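Practice Room and Assessment Materials Checklist
Outpatient psychology practice, Rooms 1 to 4
Completed by: Shewit Admasu
Reviewed by: Gertraud Riedl
Period: September

Scope. Covers consulting rooms, test materials, client records and the risk protocol. Items are marked OK, ACTION or N/A. Comments are required for every ACTION and optional otherwise.

Section A. Consulting rooms

A1. Exit path clear from both chairs. OK
A2. Clinician seated nearer the door in Rooms 1 to 3. OK
A3. Clinician seated nearer the door in Room 4. ACTION
Comment: chairs were swapped to make space for the second bookcase. Swap back. The bookcase can go on the window side.
A4. Duress button tested from the seated position. OK
Comment: front desk answered in 16 seconds. Limit is 30.
A5. Sound masking on in hallway during sessions. ACTION
Comment: unit outside Room 2 was off at 9:40 a.m. with a session in progress. Speech could be made out at the door, single words only. Label the switch.
A6. Blind cords secured. OK

Section B. Test materials

B1. Test kits locked when not in use. OK
B2. Kit contents match inventory card. ACTION
Comment: memory kit 2 is one stimulus card short. Do not use it for scored testing until the card is replaced — a substitute from kit 1 is not acceptable, the print runs differ in contrast.
B3. Current norms tables in use. OK
Comment: old tables removed from the Room 3 cabinet and shredded.
B4. Record forms in stock, minimum 80 per instrument. OK
B5. Small parts and supplies kept in closed containers, out of reach of children under three. OK
B6. Stopwatches checked against reference. OK
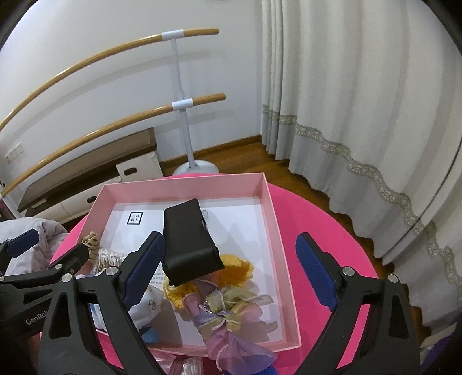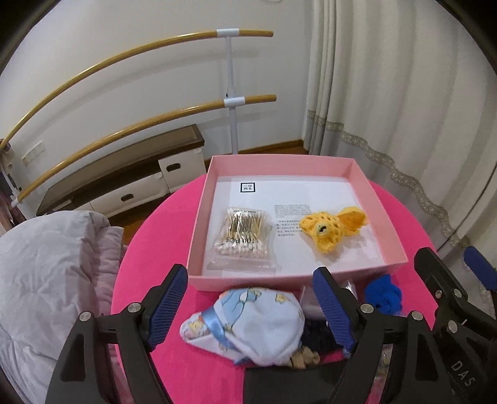

Open pink box on round pink table, both photos. Bag marked "100 PCS" in the second.

Section C. Records and data

C1. Paper files locked at end of day. OK
C2. Electronic files reconciled with paper index. ACTION
Comment: 544 files on the index, 22 of them past the retention date and not yet reviewed. G. Riedl to review before the next inspection. No destruction without her initials.
C3. Screens lock after five minutes idle. OK
C4. Zetix scoring software on current version. OK on three workstations, ACTION on the fourth
Comment: Room 4 workstation is one version behind. Scores from it since the last update should be rerun and compared. Report any difference, including rounding.
C5. Software output not pasted into reports without clinician review. OK
Comment: checked on a sample of 16 reports. All carry a clinician's note next to the computed interpretation. Two notes read only "agree." That meets the wording of the item — I would like the item reworded.

Section D. Risk protocol

D1. Crisis numbers posted at each phone. OK
D2. Suicide risk form, current edition, in every intake packet. ACTION
Comment: Room 1 packets still hold the previous edition, which lacks the question on access to means. Replaced during the inspection. Clients seen with the old form to be identified from the intake log.
D3. On-call clinician named on the weekly sheet. OK
D4. Staff able to state the steps for an involuntary hold. OK
Comment: asked at the front desk and in Rooms 2 and 3.

Reviewer comments (G. Riedl)
A3 and D2 take priority. B2: replacement card ordered, kit tagged. C5: agreed, send me a draft wording. C4 stays open until the rerun scores are on file.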